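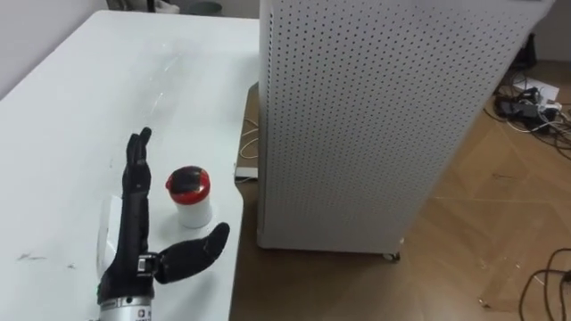 4. Discusión

4.1. Lo que los recuentos de vasos permiten decir

La literatura sobre envases reutilizables en cafeterías universitarias ha dado por bueno un supuesto que nuestros datos no sostienen: que ofrecer un vaso retornable equivale a retirar uno desechable. Aquino y Mercado lo formularon así en su trabajo sobre el campus de Kereck, y desde entonces la equivalencia se cita como si se hubiera medido. No se midió. Se contaron los vasos entregados en caja, se restaron de las ventas de bebida caliente y la diferencia se presentó como ahorro.

En la cafetería Detton registramos 1372 préstamos durante el periodo de estudio. La cifra es vistosa y entendemos la tentación de detenerse en ella. Sin embargo, una parte de esos préstamos correspondió a personas que antes bebían en taza de loza, dentro del local, y que con el programa empezaron a llevarse el café al aula. Para ellas el vaso retornable sustituyó a una taza que ya se lavaba y se volvía a usar. El registro de caja no distingue un caso de otro, y el cuestionario de salida, que sí lo pretendía, obtuvo solo 76 respuestas válidas.

Con ese número no nos parece prudente estimar una tasa de sustitución. Dela Peña y Rivera, con una muestra comparable, ofrecen una con dos decimales. Hemos repetido su procedimiento sobre nuestros cuestionarios y el resultado cambia de signo según se clasifique a quienes contestaron «depende del día». Los autores no indican qué hicieron con esas respuestas.

4.2. La tapa como variable olvidada

La tapa merece un comentario aparte. Los inventarios publicados suelen tratar vaso y tapa como una sola unidad (un ejemplo de vaso con tapa aparece en la Figura 3), pese a que en la práctica se pierden, se lavan y se reponen por separado. En Detton las tapas se agotaron antes que los vasos, y durante varias semanas el personal completó los pedidos con tapas desechables. Esos pedidos constan en el sistema como préstamos retornables completos. Si ocurrió lo mismo en Kereck, no hay modo de saberlo a partir de lo publicado.

Figura 3. Vaso blanco con tapa de borde rojo, sobre una mesa blanca.

Dagdag sostiene que el efecto de las tapas es marginal y que puede ignorarse por debajo de los 2000 préstamos. No encontramos en su texto la justificación de ese umbral – tampoco en la referencia a la que remite, que trata de botellas de vidrio. Mientras no se aporte otra cosa, preferimos contar ambas piezas por separado y asumir el trabajo adicional.

4.3. El depósito y sus explicaciones

El segundo resultado que suele atribuirse a estos programas es el efecto educativo del depósito. La cafetería Humo, que usamos como comparación, subió el suyo en junio y las devoluciones aumentaron. La lectura habitual sería que los usuarios interiorizaron el valor del envase. Hay una explicación más pobre y, a nuestro juicio, más probable: en el mismo mes se instaló un punto de devolución junto a la salida principal, a 10 metros de la puerta. Los dos cambios coincidieron y el diseño no permite separarlos.

Tampoco ayuda que las devoluciones se anoten al vaciar el contenedor y no al depositar el vaso. En Humo el vaciado se hacía los miércoles, de modo que las oscilaciones semanales que otros autores interpretan como hábitos de consumo podrían reflejar, en nuestro caso, el horario de recogida. Agregamos los datos por mes para evitarlo, a costa de quedarnos con muy pocos puntos.

4.4. Limitaciones

Las dos cafeterías fueron elegidas porque aceptaron participar, y es razonable pensar que sus responsables ya veían el programa con simpatía. No pesamos los residuos. El consumo de agua y energía del lavado se tomó de las fichas del fabricante del lavavajillas, que suponen cargas completas; las nuestras a menudo no lo eran.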